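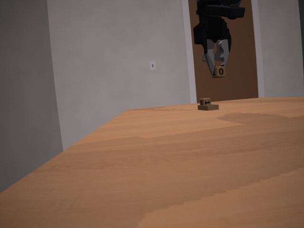
Several respondents objected that a free ticket is never free, as one must still travel, park and buy something to drink, and that the cinema knows this very well. We take this remark seriously, and in this section we look at what the winners of preview tickets spent on the evening of the show.

Search this journal Go

Home Current issue Archive For authors

4.2 Spending by ticket winners

The data come from the giveaways which the distributor Loledora held in May at two cinemas, Malska and Paulík. In total 3000 entries were received through the Gridstead booking page, and 969 of them were complete enough to be used. Each winner received two tickets for one action film and a short form to fill in after the show.

Winners at Malska bought food more often than ordinary visitors of the same cinema. At Paulík we did not find this difference. One explanation is the location — Paulík stands beside a row of cheap restaurants, and many winners wrote that they had eaten there before. The other explanation is the hour of the show, which was later at Paulík.

We also asked whether the winner would have paid for the same film. Most answered no, but their favourite reason was the genre and the price came second. For martial arts films the answers were more positive than for comedies. We would be careful with this result, as only 3 of the titles were martial arts films and one of them was a sequel.

Fig. 7. Tabletop with two small wooden cubes, robot arm and door; computer rendering.

Forms returned later than 15 days after the show were left out. Their colour coding at the box office was not consistent, and we could not always match them with the right title.

Contact the editors | Copyright | Back to top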